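The reusable cup scheme, one spring on

Readers of this newsletter will remember the leaflet that came round in March, promising that the high street would be free of throwaway cups "before you know it". I kept mine. It is pinned over the kettle, next to the bin calendar, and I have been looking at it with less and less goodwill ever since.

The idea came from Drosport, which runs the deposit side, and was taken up by three of the cafés, the bakery on the corner and, after some dithering, the leisure centre. You pay two pounds on top of your coffee, you get a sturdy cup with a lid, and you bring it back to any of the places with a sticker in the window. They wash it, you get your money back, and the planet breathes a little easier. I have nothing against any of this as a wish. I have tried to use the thing as a customer, though, and I would like to see something firmer than a wish before we are asked to cheer.

Take the return. The leaflet says "any participating outlet". At the leisure centre I was told they only took back cups they had sold, which they could tell by the colour of the lid. At the bakery they took it gladly but could not give me the deposit in cash, only as credit through Vumeo, which is an app, which wanted my date of birth. I do not see why a cup needs my date of birth. I walked home with the cup. It is in the cupboard with its brother, and that is four pounds of mine sitting behind the gravy jug.

Then there is the washing. A cup that is used many times has to be washed many times, in hot water, with something to clean it and something to dry it, and if it is collected by van then there is the van. The leaflet says each cup "saves hundreds" of paper ones. Hundreds over how long? Counting the ones in cupboards? I wrote to ask and received a friendly reply with a link to the leaflet.

Meanwhile the plain white paper cup carries on much as before.
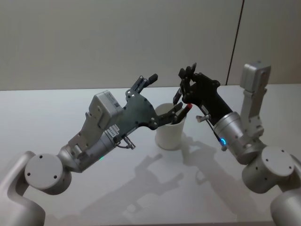 Agata Amato thinks I am being unfair on this point, and wrote in to say so at some length after my grumble in the last issue. Her view is that the paper cup only looks cheap, that we all pay for it in litter picking and in bins that overflow by mid-afternoon, and that a scheme in its first months ought to be judged on whether it is heading the right way. She also says she has had her deposit back every time, in coins, from the café by the post office, and that I might try smiling.

I take the point about the bins. The one by the bus shelter is a disgrace by three o'clock on any dry day, and a fair share of what sticks out of the top is cups. Where I part company is on the judging. When a scheme is new we are told it is too early to ask for results, and when it is old we are told the results were never the point, it was about starting a conversation. There has to be a stretch in the middle when someone is allowed to ask how many went out and how many came back.

So I asked. Drosport bought 2000 cups for the launch. That figure they were happy to give me. How many have been returned even once they could not say, as the outlets keep their own tallies, and the outlets told me that Drosport keeps the tally. The girl at the bakery said they had a box of them in the back and were waiting for somebody to fetch it. The café by the post office had run out altogether and was back to paper, with an apology on the till. If the cups all drift to one end of the street and the customers are all at the other, you do not have a cup scheme, you have a storage problem.

I will be told that these are teething troubles. Perhaps. We have had teeth before, however. Older members may recall the Vitale bottle crates, which stood outside the chemist for a whole winter with a padlock on and no bottles in. They may recall the compost caddies too, and the bag dispenser for the compost caddies, and the sign directing people to the bag dispenser. Every one was launched with bunting. I do not remember any bunting when they were taken away.

It is worth saying that the idea itself is an old one. My grandmother's family had a tea stall, opened in 1899 if the painted board in my cousin's garage can be believed, and they did not own a single throwaway anything. You drank your tea standing there, out of a thick china mug, and you gave the mug back. No deposit, no sticker, no date of birth. If you walked off with it someone shouted. I suspect the real change has been in us: we want to drink and walk at the same time, and we would like to be told that it does no harm.

That brings me to a suggestion, which I offer in case anyone is tired of hearing only complaints. Let the cafés take a few pence off for anyone who sits down and uses a mug. They already own the mugs and the sink. It would need a line on the menu board and no van. I put this to two of the owners. One said she would think about it, and the other said that people sitting down is exactly what he has not got room for at half past eight in the morning, which I accept. 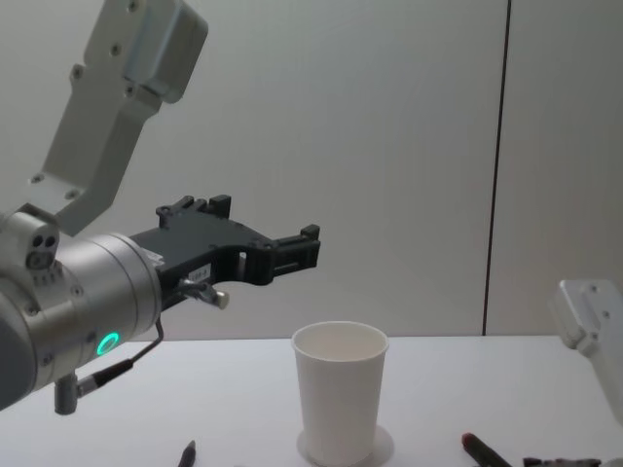 Could we please hear from somebody who works behind a counter, asks a reader who signs only as Dirkance, adding that the talk so far has all been from people who drink the coffee and none from people who rinse the lids. The lids, it seems, are the trouble. They have a groove that holds the milk, they will not stack, and they come out of the machine with a puddle in them. The cups are fine, says the same letter, and most customers are perfectly nice about them, but on a busy morning it is quicker to reach for paper and so that is what happens.

I found that more useful than the leaflet, and I would like to see it answered. Is there a different lid? Has anyone asked? A scheme that depends on staff choosing the slower way, with a queue to the door, needs to give them a better reason than a sticker.

The leisure centre has agreed to look again at the business of the coloured lids, and Drosport says a full set of returns figures will be ready for the next issue. I shall print them if they come. In the meantime, anyone wanting a cup may have one of mine for two pounds, cash only, side door please as the front bell is not working.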